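Minutes of the staff meeting, Ullside site
5 Apr 2025, held in the canteen
Present: packing line, sorting, teaching team, maintenance, two staff representatives, site management
Apologies: night shift lead

1. Minutes of the last meeting
Accepted with one correction. The lockers by the east door are for all shifts, also for temporary staff.

2. Arms on lines 1 and 2
Management reported that the two Orkex arms on line 1 are in daily use. In the last month they packed 1827 trays without help from a person. The target was 2000. The difference comes mostly from mixed trays, where the arm stops and calls someone.
Packing said that these calls are the main problem for them. A person who is called away six times in an hour can not finish the own work, but the piece count for this person stays the same. It was agreed that calls will be written down from now on and taken off the count. Line 2 will not get its arm before June.

3. Teaching team
The team now has 11 people, all of them from packing and sorting. They record tasks with the hand grippers in the practice kitchen, and the recordings go to Oravec for training of the arms. By the end of March 239 hours were delivered.
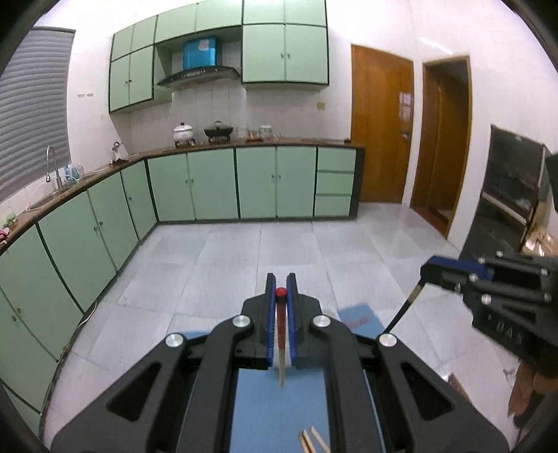
Pay for the teaching work was discussed for a long time. At present it is paid as normal packing hours, without the line bonus, so some colleagues earn less than before they changed. The representatives asked that the bonus is paid also to the teaching team. They said that the work needs a steady hand, for example to hold one thin wooden stick upright between the blue pads while the other hand works with a second gripper. Management agrees in principle but must ask the office in Altthorpe. An answer is expected for the next meeting.

4. Hands, wrists and breaks
Three people reported pain in the thumb after long recording sessions. The team asks for a break of ten minutes in every hour, and for a change of task after each break. Management accepted the breaks from tomorrow. The change of task will be tried for one month. Maintenance will check if the springs in the older grippers can be made softer - Orkex has a kit for this, but the price is not known yet.
It was also said that work close to the floor is hard for the knees. Knee pads will be ordered.

5. Jobs after the change
Sorting asked directly if people will lose their place when line 2 is changed. Management repeated that no contract will be ended because of the arms this year. For next year there is no promise. The representatives want this in writing and find the present answer not enough. This point stays open.

6. Other business
The training course for arm restart has four free places, names to the shift lead.
The coffee machine is repaired.

Actions
Write down calls to the arms: line 1, from the next shift
Answer on bonus: management
Price of spring kit: maintenance
Order knee pads: management
Written statement on jobs: management and representatives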